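Keeping on top of dog hair and muddy paws

We've had dogs in the house for 11 years, and in that time I have tried just about every brush, spray and gadget going (Flunlow must have had a small fortune out of me by now). Most of it went to the charity shop. What's left is a handful of habits that really do keep the place pleasant, and I'm always happy to pass them on to anyone with a new puppy and a cream carpet!

Start with the hair. A damp rubber glove, the ordinary washing-up sort, pulled along the sofa in short strokes will roll the hair into fat little sausages you can pick off by hand. Do it before you hoover and you'll find the hoover copes much better. Ours is an old Panadeo, and I used to be forever cutting hair off the roller with nail scissors.

Bedding goes outside for a good shake first, then through the tumble dryer on cold for ten minutes, and only then into the wash. Clean the dryer filter straight afterwards. I leave out the fabric softener, as it seems to make the hair cling, and our older girl sneezes at the scent.

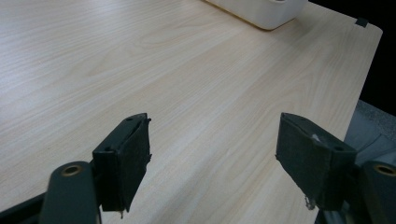 For muddy paws, keep a wide plastic jug of lukewarm water by the back door and dip one foot at a time, with an old towel folded underneath. Let them sniff the jug for a day or two before you try it, and hand over a bit of cheese after each paw. From October onwards I keep two towels on the go, one drying while the other is in use.

Accidents happen, especially at five in the morning. Blot, don't rub, and press hard with kitchen paper until it comes up dry. Then mix 200 ml of cool water with 50 ml of white vinegar, dab it on and blot again. Try a hidden corner first, and don't use it on wool or on stone floors. Once the patch has dried, sprinkle on bicarbonate of soda, leave it overnight and hoover it up before the dogs come down.

Water bowls want a proper scrub with hot soapy water every day, however clean they look. Keep a separate brush for them, and hang it well out of reach if yours are chewers like mine.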